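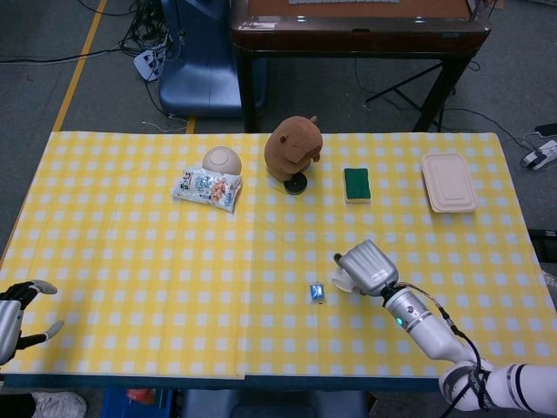 The salt you do not add yourself

When Noel Quiambao was told to bring his blood pressure down, the first thing he did was put the salt cellar at the back of a cupboard. He kept it there for a month. His readings hardly moved, and the practice nurse asked him to write down everything he ate, with the salt figure from the label beside each item where there was a label to read.

The list was dull. Two slices of toast, a bowl of flakes, a cheese and pickle roll, a tin of soup, crackers, a jar of pasta sauce shared between two. None of it tasted especially salty to him. Added up, one day came to well over the six grams that adults in the UK are advised not to exceed, and the cellar had contributed nothing.

This is the usual pattern. Most of the salt in a British diet is already in the food when it is bought. Bread is a large source because it is eaten so often, though a single slice contains fairly little. Processed meat, cheese, sauces, soups and ready meals make up much of the rest.

Reading the panel

Labels sold in Britain give salt in grams, per 100 grams of food and often per portion as well. A food with more than 1.5 grams of salt per 100 grams is counted as high. One with 0.3 grams or less is counted as low. Everything else falls in the middle, and the middle is where most of the shopping ends up.

Some imported products give sodium instead, usually in milligrams. To get salt, multiply the sodium by 2.5. A figure of 400 milligrams of sodium is therefore one gram of salt. Mixing up the two is the most common mistake in home food diaries, and it always makes the diet look better than it is.

Portion sizes need some care. The portion on the label is chosen by the maker, and it may be half a tin or a third of a pizza. Quiambao's soup was listed as two servings. He had never eaten half a tin of soup.

Corey McAlister, a dietitian who runs evening sessions on food labels in Pomare, prefers people to use the per 100 gram column when comparing products and the per portion column only after weighing what they eat. "People weigh flour for a cake to the gram and then guess their cereal," he says. He asks each group to pour out what they think is 40 grams of flakes. The bowls are then put on the scale. Most are heavy – a few are double.

Where cutting back works

Taste adjusts, but slowly. A sudden drop makes food seem flat, and many people give up in the first fortnight. A smaller cut, repeated every few weeks, is easier to keep to. McAlister suggests starting with the foods eaten daily and leaving the occasional ones alone. Changing the breakfast bread will do more over a month than giving up olives at a party.

Stock is a good place to begin for anyone who cooks. One cube can hold several grams of salt, and a recipe for two that calls for a whole cube will often work with half. Tinned beans and pulses are sold in water as well as in brine, and the salted kind can be drained and rinsed, which removes part of the salt. Soy sauce marked as reduced salt is still a salty product and should be measured with a spoon.

Acid and heat cover a good deal of the gap. Lemon juice, vinegar, pepper, mustard powder, garlic and dried chilli all help. Ready-mixed seasonings should be checked, as salt is often the first ingredient listed.

Salt substitutes are a separate matter. Many replace part of the sodium chloride with potassium chloride. For most people this is acceptable, but anyone with kidney disease, or taking certain blood pressure medicines, should ask a doctor or pharmacist first. Too much potassium can be dangerous for them.

After the diary

Quiambao kept his record going until May. He changed his bread, gave up the tinned soup on working days and made his own pasta sauce at weekends in a large batch – two onions, four tins of tomatoes, no added salt. The cheese stayed, in a smaller piece, cut and weighed. His daily total settled a little under six grams, with the odd day above it when he ate out and had no label to go by. The salt cellar is back on the table, and he uses it on eggs.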